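The Case for the Rolled Towel
Home & Household — Storage

The linen closet is the smallest room in most houses and, in the experience of the Stundilen Household Institute, the one most often put in order and most quickly lost again. In July the Institute completed a survey of 1319 households in the Wodunby area. Respondents were asked how they store hand towels and washcloths, how often they reorganize them, and what they would change. Folded stacks remain the most common method. They are also the method people complained of most often, chiefly over stacks that topple when a towel is pulled from the bottom.

The Institute now recommends rolling for all towels of hand size and smaller, with the rolls kept in open bins. The method calls for very little equipment and can be learned in an afternoon.
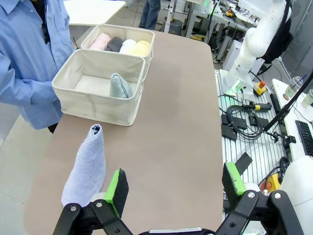 Rolled towels in cream fabric bins, with one more roll on the table.

A sound roll begins on a flat surface. The towel is laid out face down, smoothed from the center toward the edges, and folded once lengthwise. It is then rolled from the short end with even pressure. A towel rolled too loosely will open in the bin; one rolled too tightly will hold its creases and feel stiff when next used. Terry cloth is forgiving in this respect. Flat-woven cotton is less so, and the Institute advises a slightly firmer hand with it.

Towels should be fully dry before they are rolled. Moisture held in the center of a roll has little chance to escape, and a musty odor can spread to the rest of the bin.
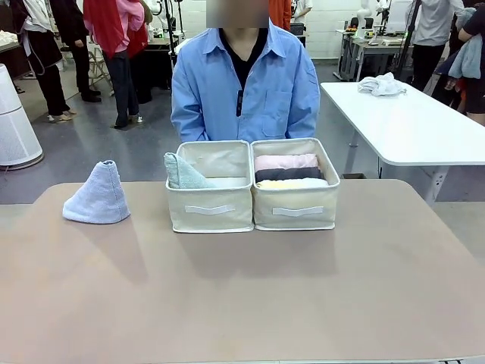
Bins deserve as much thought as the towels. The Institute's preference is for soft-sided containers, which give a little when a shelf is crowded and do not scratch painted wood. Handles matter more than buyers expect. A strip of webbing sewn across the front, as on the two cream bins here, allows a bin to be drawn forward from a high shelf with one hand. Width should be chosen to suit the towels already owned, so that a single roll lies comfortably from side to side.

Stuvcombe, the regional supplier, lists seven sizes of fabric bin in its current household range. The Bansal Guide to Linen Care, long used in the Institute's evening courses, suggests measuring a finished roll before any purchase is made, and then measuring the shelf. Many respondents had done neither. A bin that stands proud of the shelf edge will be knocked by the closet door, and in time it will be moved to the floor.

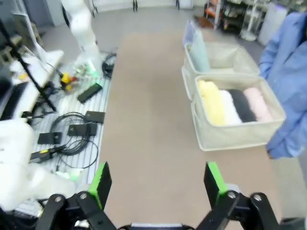 Labels are a matter of taste. In a household of one or two they are seldom needed. In larger families, a color for each person serves the same purpose and survives the wash — a point raised by up to 165 respondents, several of whom had given up on paper tags altogether. Guest towels may be kept in a bin of their own, on the shelf nearest the door.

Clear plastic has its supporters as well. Contents can be checked at a glance, and the container can be wiped clean. It does not breathe as fabric does, and it is best left without a lid when used for towels in daily rotation.

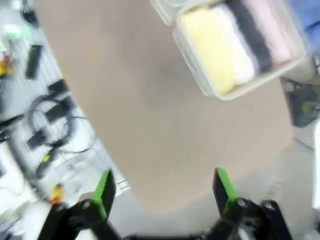
Keeping the System in Order

Freshly laundered towels should go in at one end of the bin and be taken from the other. This spreads wear evenly across the set. Bins should be emptied twice a year, brushed out, and aired for a day before refilling. Towels that have thinned or frayed at the hem can be set aside at the same time for cleaning use.

Readers who wish to try the method may request the Institute's printed folding chart. A first run of 1000 copies is available at the Wodunby reading room during regular hours.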